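Home and Kitchen Tips: Preparing the Household for Election Season

The Watport Civic Household Office issues the following advice to residents each year before the local primary. It covers campaign mail, ballot papers kept at home, yard signs, and refreshments for those who expect a wait at the polling place.

Sorting campaign mail

Set aside one tray or shallow drawer for election mail as soon as the first pieces arrive. Official mail from the county should be opened the same day and kept apart from candidate flyers. A household in the Histetton precincts may receive some 47 pieces of campaign mail before a contested council race, and a sample ballot is easily lost among them.

Glossy flyers may be used to line a workbench or the bottom of a paint tray. They should not be used to wrap food or to line a baking pan. 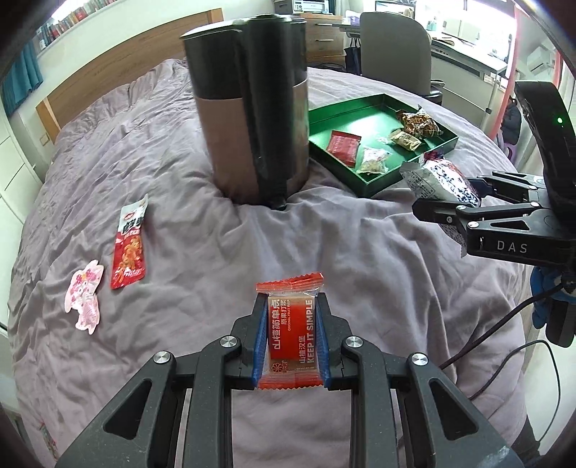 Mail ballots should be stored flat, away from the stove and the sink. A ballot left on a kitchen counter may pick up grease. Residents whose ballot is stained or torn should ask the county for a replacement and should not attempt to clean it. Complete the ballot at a cleared table, in black or blue ink, and let the ink dry before folding.

Refreshments for the line

Lines at the Appiah Street polling place are longest after 5 p.m. Residents should eat beforehand where possible and carry only small, sealed items that leave no crumbs or grease on the hands. Fill water bottles no more than three-quarters full if they are to be frozen overnight. Remove campaign buttons and stickers from bags and coats before leaving home.

For a debate-night gathering of 16 guests, prepare cold dishes in the morning and put out half at a time. Keep the remainder refrigerated until the first plates are cleared. 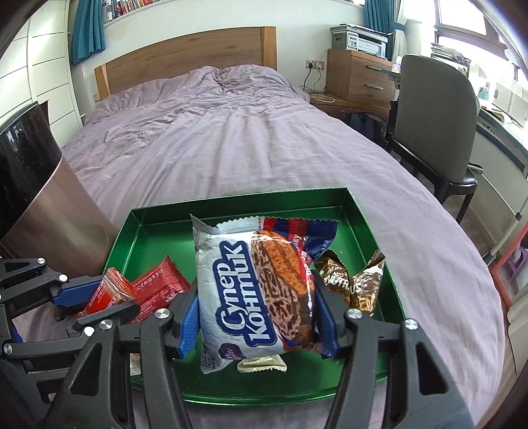

A reader in Saliven wrote that freezing the water bottles was good advice, but that ours should have mentioned wrapping them in a dish towel, as her sample ballot was soaked through in the same bag. The office agrees and has added the towel to its checklist.

Yard signs

Wire sign frames should be pushed in by hand after rain. In dry ground, open the holes first with a long screwdriver. Wipe plastic signs with dish soap and warm water, dry them fully, and store them flat in the garage. Rusted frames can be cleaned with steel wool and given a thin coat of oil.

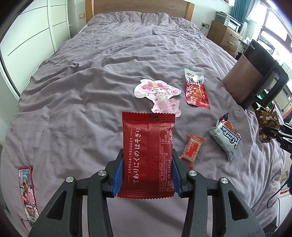 Individually sealed snack, red packet.

Signs should come down within the period set by the town ordinance. Frames in good condition may be left at the Saliven collection point, which accepted 274 of them after the last primary. Bent frames go in the scrap metal bin beside the entrance.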